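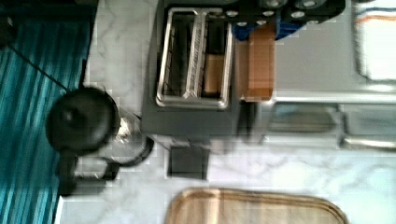 Breakfast at Drurow

My aunt left me the house in Drurow and 3,000 dollars, and the first thing I bought was bread. I'm not kidding! Tiburcio Becerra from next door came over the first morning and asked what my plan was, and I said toast.
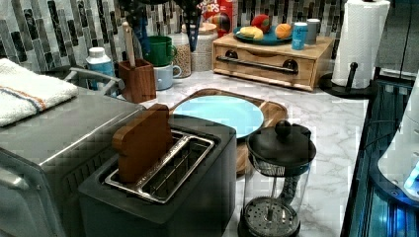 My aunt never let anyone cook for her (she once threw my uncle out for boiling an egg), so her kitchen still felt like it was watching me. I kept asking permission in my head. Could I use the French press? Could I move the turquoise plate off its round wooden board? Tiburcio just sat down and told me she used to play store with him when he was four, and she always overcharged him for the apple.

"How much?" I said.

"About 300 dollars. I still owe her." 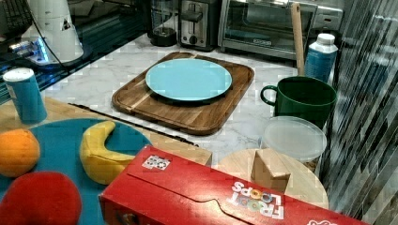
So I told him the debt was mine now, I'd inherited it, and he could pay it off in breakfasts. He thought that over for a while. Then he got up and went looking for the butter, opening every wrong door first, and I let him.

Comments

Pinto: More of these two please!!

Lanidura: My grandma overcharged me for bananas.

© Kumaresan Chacko | Contact | Back to top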